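Orçamento para o segundo braço: comprar já ou esperar por março?

hpettigrew
Temos 217 mil aprovados para a célula nova e a simulação já está montada.
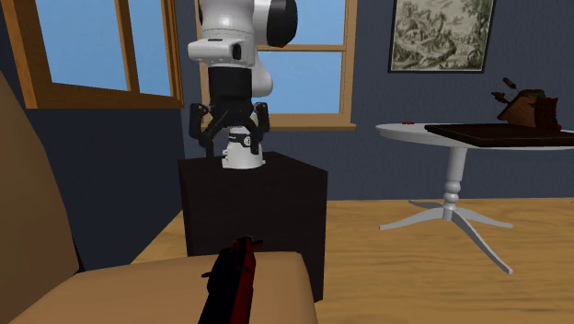 A proposta da Vellska inclui braço, garra e 11 meses de garantia. O pedestal vem à parte. Alguém já comprou com eles?

barreto_m
Comprei. A entrega levou 90 dias e a instalação foi cobrada por fora. Eu esperava por março.

Priya Achterberg
Discordo. Esperar só faz sentido se o preço baixar, e o da garra subiu duas vezes. Peçam cotação também à Vilik.

barreto_m
A Vilik não dá assistência aqui. Peça parada é dinheiro perdido — já passei por isso.

hpettigrew
A proposta vale até 11 de agosto. Vou pedir o preço da instalação por escrito.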